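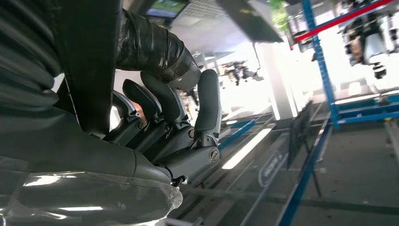 News > Animation & Series
3 min read

Rostmont Confirms Second Series of Brudby, and Stetsiuk Finally Gets Some Lines

Rostmont, the animation studio behind the canal-town mystery serial Brudby, has confirmed that the show will return in April for a second series of 19 episodes. The studio would like to thank viewers for their patience, and also for their letters, several of which were not patient at all.

The new series picks up in the flooded town of Atham on the morning after the bell tower went under. Readers who have not finished series one may wish to forget that sentence.

Most of the post concerned Stetsiuk, the night lock-keeper, who was written as a man to open a gate in episode three and then go home. He stayed. By the end of the first series he had a lantern, a grudge against the harbour office and a following that the writers freely admit they did not plan for. When Rostmont asked viewers which supporting character they would most like to see more of, 2,027 of them named Stetsiuk. Second place went to his dog, who has appeared twice.

"We gave him four words in the first series and two of them were 'mind out'," said Gunnlaugur Steinarsdóttir, head writer on Brudby. "People have built whole theories on the other two. We've read them. Some are better than what we had, which made for a quiet week in the writers' room."

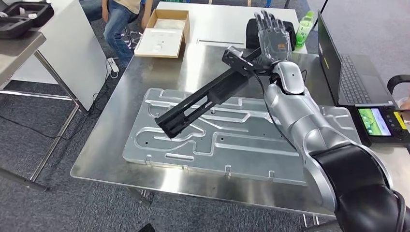
Robotic hand on its arm over a stainless-steel table.

Series two will explain where Stetsiuk came from, why he won't cross the east bridge, and what he has been writing in the ledger. It will not explain the hat. The studio has been asked about the hat more often than about the plot and considers the matter closed.

His design has been lightly revised for the new episodes. He keeps the long coat and the white moustache, and gains a left eyebrow, left out of the original model sheets by an oversight that fans have been kind enough to treat as a scar. At 60 he remains the oldest member of the main cast, a title previously held by a lighthouse.

Director Sille Thoroddsen returns, having said at the end of series one that she would sooner animate gravel.

"There was a lot of water in the first series and I was told there would be less," said Thoroddsen. "The town has now sunk further. I should have asked to see the scripts. That said, the chase through the drowned market is the best thing this team has drawn, and I'd happily do it again after a long lie-down."

The second series also brings in the Pilot, a smuggler's navigator who knows the canals by sound and trusts Stetsiuk about as much as the audience should trust the Pilot. Their scenes together run through the middle of the series and contain most of its arguments, along with a card game whose rules the writers have promised to settle before broadcast.

Viewers coming to the show fresh can watch the whole of series one on Rostmont's own site, where it will stay until the new episodes begin. A companion book of character profiles, maps of Atham and early sketches will follow in the summer. The dog has its own page.

Preview episodes, stills and interview times are available from the Rostmont press office, which opens at 10am and would be grateful not to be asked about the hat.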